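Pruletti Community Help > Grippers and End Effectors

Parallel two-finger gripper or soft gripper for steamed buns on a two-arm station?

Posted by Montserrat Barrera

Our department is preparing a comparison of end effectors for light food handling, and I would appreciate guidance from members who have carried out similar work. The station has two arms, each fitted at present with a black two-finger gripper. The task is to transfer steamed buns from the perforated tray of an electric steamer to a ceramic plate. The right arm is assigned to the buns. The left arm is assigned to the glass lid, which is lifted by its center handle and set down on the table to the left of the steamer.

The alternative under review is the Skester soft gripper, which has 3 silicone fingers and is driven by air. It would require a compressor line, a new mounting plate and changes to the controller program. Before requesting those items, I have been asked to establish whether the existing grippers can be made adequate.

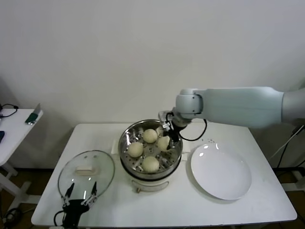 The difficulty is principally one of clearance. When the buns are placed close together, the fingers must enter the gap between a bun and its neighbor, and the outer finger must also stay clear of the steel rim. The operator can usually find an approach by hand. Under the stored program, the gripper has on several occasions pushed a bun sideways before closing. A second concern is marking. At our current closing force, the fingers leave a visible dent in the surface of the bun, and the purchasing office considers this unacceptable.

I would be grateful for advice on the following points. Is there an accepted way of setting the closing force for a soft product of this type? Would a camera mounted at the wrist offer a real advantage over the head camera alone? Finally, should both grippers be replaced together, or may the lid remain with the present one?

Posted by Crisóforo Bañuelos

We completed a comparable evaluation at the Skarerside site in June, using the same Skester unit and a parallel gripper of similar size. I will answer your points in order.

Closing force. Do not control this product by force alone. The reading at the fingers rises very little until the surface has already been dented. We obtained better results by commanding a fixed opening, slightly less than the width of the bun, and using the force limit only as a safety stop. Measure the buns after steaming, as they grow considerably. Thin silicone pads on the fingertips also reduced marking, although they must be removed and washed at the end of each session.

Camera. The head camera was sufficient for locating each bun. It was less useful in the last part of the approach, when the gripper itself covered the bun from view. A wrist camera corrected this, but steam fogged the lens whenever the unit was running. If your transfers take place with the heat off, I would recommend the wrist camera. Otherwise, I would first try a steeper approach angle and a fixed picking order, beginning with the bun nearest the plate.

Replacement. Retain the present gripper for the lid. Our soft gripper held the lid handle poorly and allowed it to rotate. A station with 2 different grippers is more work to program, and the tool offsets must be stored separately for each arm, but we have had no cause to regret the arrangement.

Our record covers 741 transfers across both grippers. The soft gripper left fewer marks. The parallel gripper was faster and reached between closely placed buns more reliably, because its fingers are narrower. With pads and a fixed opening, the difference in marking became small enough that we did not proceed with the purchase for that station.

Please also check the cable at the wrist. Ours formed a loop which caught on the steamer when the wrist turned fully, and it had to be secured higher on the arm.

Posted by Ayala Test Bench

We just space the buns farther apart. Same result without buying anything. Also update your controller firmware, the older version had a slow gripper response.

Posted by Montserrat Barrera

Thank you both. We will repeat the trial with silicone pads and a fixed opening, and the purchase request will be held until those results have been reviewed. The buns are supplied to us in different sizes, so I would ask Crisóforo Bañuelos whether the opening was set once per batch or adjusted for each bun.

Posted by Crisóforo Bañuelos

Once per batch, using the smallest bun as the reference. Where the largest bun in a batch was clearly bigger, we divided the batch and stored 2 settings.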